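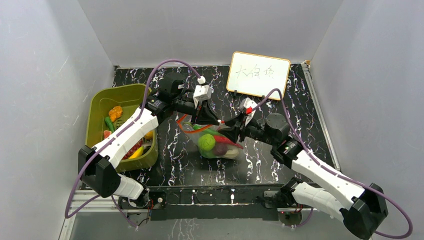 Hưng Mai says the water came over his back step three times last winter, and that he'd have given up an evening a week with pleasure if anyone had asked him to help keep the drains clear. Well, Hưng, we're asking now, and we're asking everybody else in Buvholm too!

The new storm drain along the foot of Vilmont Hill opens in March. It has 37 gullies, a settling pond at the bottom of Khương Lane and 210 metres of open channel, and it should carry the hill water round the village where it used to come straight through it. The building work is nearly done. What we need next is people who live close by and will keep an eye on it for us, particularly in the autumn, when the leaves come down all at once and a grating can block overnight.

We're looking for drain wardens for the lower village and the streets behind the Zolter bakery, 148 households in all. 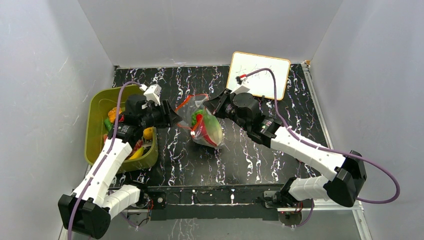
Each warden will have a short stretch to walk once a week, and again after heavy rain if it's safe to go out. You'd clear leaves and litter from the gratings with a rake, read the marker post if there's one on your stretch, and ring the drainage office if something looks wrong. Please don't lift any covers or climb down into the channel, however tempting it may be (we have a paid crew for that).

You don't need any experience, and you needn't be especially fit, though a few of the paths are steep. Gloves, rake and a waterproof coat are provided. Wardens must be 18 or over, but younger members of the family are very welcome to walk along with you.

There's an introductory evening at the village hall in March, starting at 7pm, with tea and a walk down to the pond if it's dry. To put your name down, call in at the drainage office on Khương Lane any morning before noon, or drop a note through the door with your address and the street you'd like to look after.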